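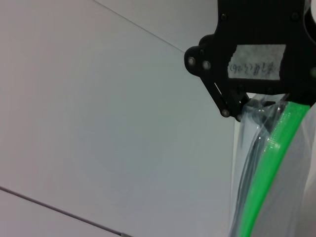

Vemia cell: gripper upkeep on the bag station
Speaker notes, Deepika Menon, Wadurach, 10/4/24

Slide 1. Scope is one cell, two arms, parallel grippers. Task is zipper bags. Sudheer Kaimal wrote the service sheet and will take questions on wiring.

Slide 2. Pivot bolts. Check every bolt on the linkage at the start of a shift. Power off, move each finger by hand, feel for side play. A loose lower pivot shows up first as a bag held at a slant. Do not add threadlocker over old threadlocker. Clean the threads first.

Slide 3. Labels. Each gripper carries a handwritten tape label. Copy it into the log before swapping a housing. In August we lost two days to a swapped pair.

Slide 4. Two-arm hold.

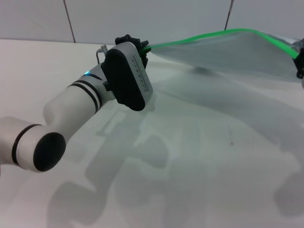
Zipper strip held between the two grippers, bag stretched above the table.

Pause on this one. Set the spacing between the arms with an old bag, then save it. Too wide and the film tears at the corner. Too narrow and the zipper sags in the middle.

Slide 5. Numbers. 183 bags in the August trial, 139 closed on the first try. Of the 44 misses, 14 were traced to finger play. The rest are still open.

Slide 6. Cables. Look at the connector at the wrist with the arm at full reach. Reseat it if the collar turns by hand.

Spare fingers are in the Grerko cabinet, second drawer. Sign them out.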